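Section 4: Storing Fruit and Setting the Crisper Drawers

The Kavetti refrigerator has 2 crisper drawers. Each drawer has its own humidity slide on the front rail. Let the refrigerator run overnight before loading either drawer.

1. Pull the drawer out until it stops.
2. Move the slide to LOW for apples, pears and other fruit that gives off ripening gas. Move it to HIGH for lettuce, herbs and carrots.
3. Place the liner mat in the drawer with the ribbed side up.
4. Load the drawer no higher than the line molded into the side wall.
5. Push the drawer in until it clicks.

Note: Citrus keeps well at either setting. Do not store it in a sealed plastic bag.
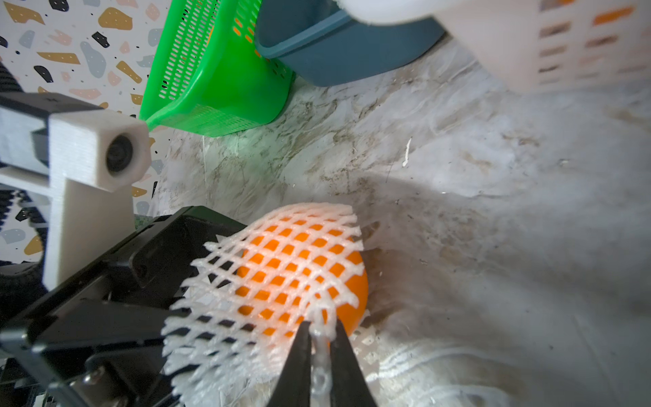 Sarantis Home Manuals

Foam net sleeves should come off before fruit goes into the drawer. Loose netting can catch in the rails and keep the drawer from closing. Wipe the fruit with a dry cloth if it is damp, and wash it only when you are ready to eat it.

Replacing the gas filter

The left drawer holds a Casov filter, part 668. Change it when the filter light comes on, or after 3660 hours of use.

1. Remove the left drawer and set it on a flat surface.
2. Turn the filter cover to the left and lift it off.
3. Take out the old filter. It can go in household trash.
4. Insert the new filter with the arrow facing you, then refit the cover.
5. Hold the RESET button until the light goes out.

Caution: Do not wash the filter or run the refrigerator with the cover off.

Caution: The drawers are not dishwasher safe. Wash them by hand in warm water with mild soap and dry them fully before refitting.

If the light stays on after a reset, see error code 86 in Section 9.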